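Mar 29, 2020

**Storage subscription wants $85 a year to tell you what's in your closet**

Trelleseo, the home storage company, says it can end household clutter with a subscription. The plan, called Premodell, costs $85 a year and promises "a calmer home in one season." The timing is good for Trelleseo, with so many people stuck indoors and staring at their closets. Whether it is good for the people staring is harder to say.

Subscribers get a printed planner, access to a website where they list what they own, and a reminder every month to go through one part of the house. They do not get any bins. Those are sold separately, and the company's own starter list for a two-bedroom apartment adds up to 307 dollars before shipping. 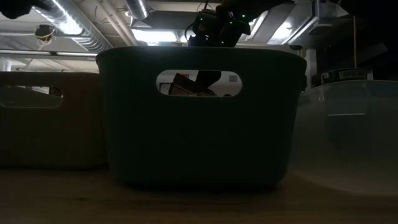
The sales pitch leans on a survey. Trelleseo says it asked 400 customers how they felt after using an early version of the plan, and that most of them reported less stress. The company has not released the questions. It also has not said how many people dropped out before the survey went around, or whether those who stayed had paid full price. Asked for both by email, the press office sent back a link to the same page where the claim first appeared.

Feeling better after cleaning a closet is no surprise. Most people do, for a week or so. The useful question is whether the closet is still clean in September, and on that Trelleseo has nothing to show. The early version ran for a single season, and there was no follow-up.

The company also makes much of what it calls the "one home rule," under which every object in the house is assigned to a numbered container and has to go back there after use. It is a fine rule. It is also the rule most people's grandmothers had, minus the numbers and the annual fee.
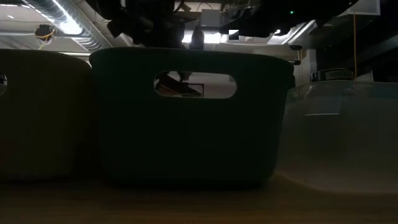

*Open baskets and bins, the kind of storage most households already own.*

Premodell has three levels. The basic one covers closets and kitchen shelves. The middle level adds garages and basements, and the top one adds what the brochure calls "life papers," meaning tax returns, insurance forms and the like. Each step up costs more, though the higher prices don't show until a customer has made an account and typed in a mailing address. At that point there is a box, already checked, agreeing to automatic renewal.

That box deserves some attention. Canceling has to be done in writing, at least 30 days before the renewal date, and the terms say the yearly fee "is not refundable in whole or in part." A person who signs up this week, sorts out the linen closet and forgets about the whole thing will be billed again next spring.

Trelleseo says automatic renewal is there for "continuity of habit." It is there for continuity of something, anyway.

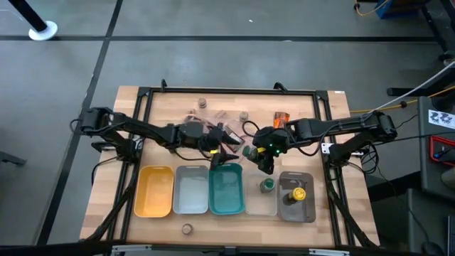
There is also the matter of the list. To use the website, customers type in what they own, room by room, with a rough value if they care to add one. The privacy page says this information may be shared with "selected partners." One of those partners is Abugri, a home goods seller that, according to the same page, may use the lists to suggest products. So a service sold as a way to own less passes your inventory along to a store that would like you to own more.

Abugri did not answer a request for comment. Trelleseo said customers can opt out of sharing, and they can -- the setting is on the fourth screen of the account menu, under "Preferences," and it is switched on by default.

None of this makes Premodell a scam. The planner is well printed, the monthly reminders are short, and some people do need a nudge. Anyone who has paid for a gym knows that spending money can get a person moving, at least through the first month. But the advice itself is thin. The kitchen section tells readers to keep like with like, put heavy items low and throw out stale spices. The garage section says to label boxes on the side where the label can be read.

The same tips are free at plenty of public libraries, many of which lend household guides as e-books while their doors are closed. The town of Takow has gone a step further and put its own home sorting checklist online at no charge. It runs to two pages and covers nearly everything in the basic Premodell plan, including the spices. It doesn't ask for a mailing address.
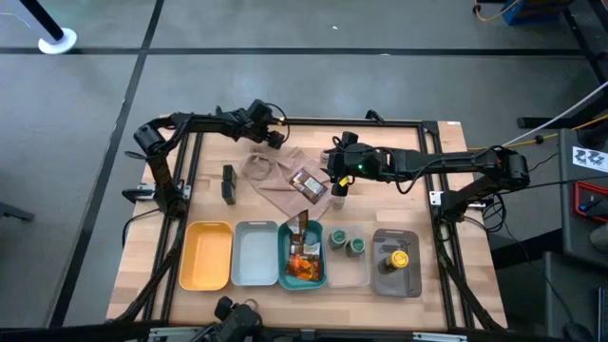
Trelleseo says it plans to expand the plan to small offices by September and is working on a version for families with school-age children. Prices for those have not been announced. The company would not say how many people have subscribed so far, only that response has been "very strong."

The introductory offer, which takes the first year down to $60, was supposed to end this month. The website now says it has been extended "due to demand." Readers who are tempted may want to try the Takow checklist on one drawer first, and read the renewal terms before typing in a card number.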